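Home Kitchen Workshop Laundry Storage Contact

Steaming buns in an electric pot

Notes apply to a countertop steamer with a steel basket over an electric base. The Jerley used for these tests holds a perforated tray and runs on a single heat setting. Larger pots behave the same way but need more water.

Fill the base before anything else. For a full batch, 400 ml is enough for 18 minutes with the lid on. Do not fill to the underside of the tray. Boiling water that reaches the holes will soak the bottoms, and a soaked bottom does not recover.
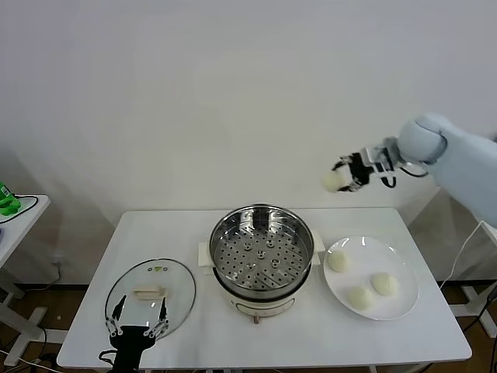
Loading order matters more than most recipes admit. Set the pot in the middle of the counter with the lid flat on one side and the shaped buns on a plate on the other, so that nothing has to cross over the basket. A large plate with a low rim is easier to lift from than a bowl. Leave space between the buns on the plate as well as on the tray: proofed dough that touches will tear when separated. With the tray still bare, check that the holes are clear. Dried starch blocks them and gives uneven steam.

Spacing on the tray is one bun width from the next and a finger width from the wall. A batch of 4 fits the Jerley without crowding. The Drosida is narrower and takes three. Cut squares of parchment go under each bun, or the tray can be wiped with a thin film of neutral oil. Cabbage leaves also work – they add a slight smell.

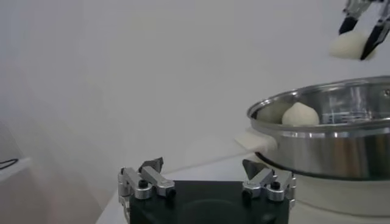
Dough touching the steel wall picks up condensation and comes out with a slick, translucent patch. Move it inward before the lid goes on, lifting from underneath with a flat scraper. Pinching the top flattens it.

Start from cold water for a soft crumb. When the time is up, switch off and leave the lid closed for five minutes. Opening early drops the temperature fast and the skins wrinkle. Tilt the lid away from the basket when lifting so that the drips run to the outside.

Descale monthly with white vinegar and water in equal parts. Kelmendi trays have a coarser hole pattern and can be cleaned with a bottle brush.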